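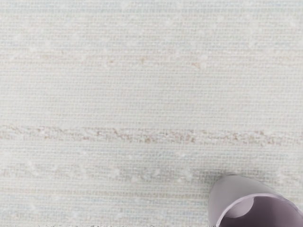 Rahel Frei, Redaktorin Ratgeber Politik

Eine Ortspartei gründen und einem Dachverband anschliessen

Wer in Golton mit einer eigenen Liste antreten will, braucht zuerst einen Verein. Die Schritte dazu sind überschaubar, kosten aber Zeit.

1. Statuten schreiben
Name, Sitz, Zweck, Mittel und Organe müssen darin stehen. Legen Sie auch fest, wer über einen späteren Anschluss entscheidet: der Vorstand oder die Mitgliederversammlung. Fehlt dieser Punkt, gibt es später Streit.

2. Gründungsversammlung abhalten
Die Anwesenden genehmigen die Statuten und wählen den Vorstand. Das Protokoll unterschreiben Präsidium und Protokollführung. Bewahren Sie die Präsenzliste zusammen mit dem Protokoll auf.

3. Dachverband anfragen
Schreiben Sie zunächst formlos an das Sekretariat. Gespräche mit zwei Verbänden gleichzeitig sind zulässig, solange beide davon wissen. Valentin Imhof, der die Liste in Tustside aufgebaut hat, rät, die Beitragsfrage schon im ersten Gespräch zu klären. Dort zahlt die Ortspartei 400 Franken im Jahr.

4. Gesuch einreichen
Beizulegen sind:
Statuten, unterzeichnet
Gründungsprotokoll
Mitgliederliste (in Tustside wurden 50 Mitglieder verlangt)
Beschluss über den Anschluss

5. Beschluss abwarten
Viele Verbände behandeln Gesuche nur an der Delegiertenversammlung, in Tustside war das im Februar. Bis dahin dürfen Sie Logo und Namen des Verbands nicht auf Wahlunterlagen verwenden. Eine schriftliche Zwischenbewilligung ist möglich, muss aber eigens beantragt werden.

Stand: 1. September 2024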